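Handgelenkmarker für egozentrische Demonstrationen kalibrieren und auswerten

Diese Anleitung beschreibt, wie aus Aufnahmen einer Kopfkamera mit Markermodulen an beiden Handgelenken brauchbare 6-DoF-Trajektorien entstehen. Vorausgesetzt werden eine intrinsisch kalibrierte Kamera, die Bibliothek Trukance und ein Datensatz im Preltolora-Format.

1. Modulgeometrie erfassen

Jedes Handgelenk trägt mehrere Marker auf verschiedenen Flächen. Für die Auswertung werden sie als ein starrer Körper behandelt. Dazu den Gurt auf einen Dummy spannen, das Scharnier festziehen und 200 Bilder aus wechselnden Winkeln aufnehmen. Trukance schätzt daraus die relativen Posen der Marker und legt sie in der Datei rig_links.json bzw. rig_rechts.json ab. Wird das Scharnier danach verstellt, ist die Datei ungültig und die Aufnahme zu wiederholen.

2. Aufgabe einspielen

Als Testaufgabe dient das Handhaben von Papier am Schreibtisch. Sie ist für das Verfahren ungünstig: Die Bögen sind hell und texturarm, und die Unterarme drehen sich beim Ausrichten eines Stapels stark.
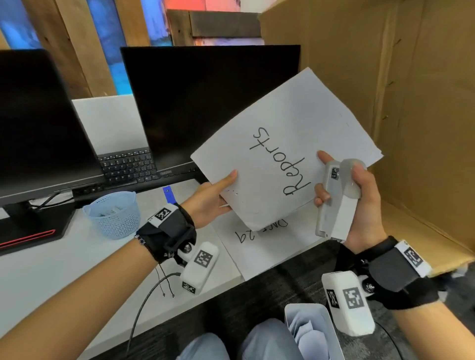

Die Detektion läuft zunächst pro Bild und ohne zeitliches Vorwissen. Schwellwert für die Eckenverfeinerung auf 17 setzen, Mindestkantenlänge auf dem Standardwert belassen. Für jede Hand wird anschließend eine gemeinsame PnP-Lösung über alle erkannten Marker berechnet. Das untere, am Scharnier hängende Modul zeigt zwei Marker auf benachbarten Flächen; zusammen mit dem Marker auf dem Gurt liegen die Eckpunkte damit nicht in einer Ebene, was die bekannte Mehrdeutigkeit planarer Lösungen auflöst. Ist nur ein einzelner Marker erkannt, das Bild als unsicher kennzeichnen und nicht direkt verwenden.

3. Glätten und Lücken füllen

Unsichere Bilder werden mit einem Kalman-Smoother überbrückt. Lücken bis 700 ms sind zulässig, längere Abschnitte werden verworfen. Rotation und Translation getrennt filtern, sonst überträgt sich das Rauschen der Tiefenschätzung auf die Orientierung. Der Smoother Prisora erwartet Quaternionen in der Reihenfolge w, x, y, z. Preltolora speichert w am Ende, die Werte müssen also vor der Übergabe umsortiert werden.

4. Ergebnis prüfen

Reprojektionsfehler je Hand als Histogramm ausgeben. Im Testlauf mit 3021 Bildern lag der Median links unter einem Pixel, rechts etwas darüber. Ein zweiter Gipfel im Histogramm deutet fast immer auf eine vertauschte Marker-ID zwischen linkem und rechtem Rig hin. In diesem Fall die Zuordnung in der Konfiguration korrigieren und ab Schritt 2 neu rechnen.

Der Export nach Valentini erfolgt mit der Option --frame=head. Wer Trajektorien im Weltkoordinatensystem benötigt, muss die Kopfpose separat schätzen und vor dem Export verketten.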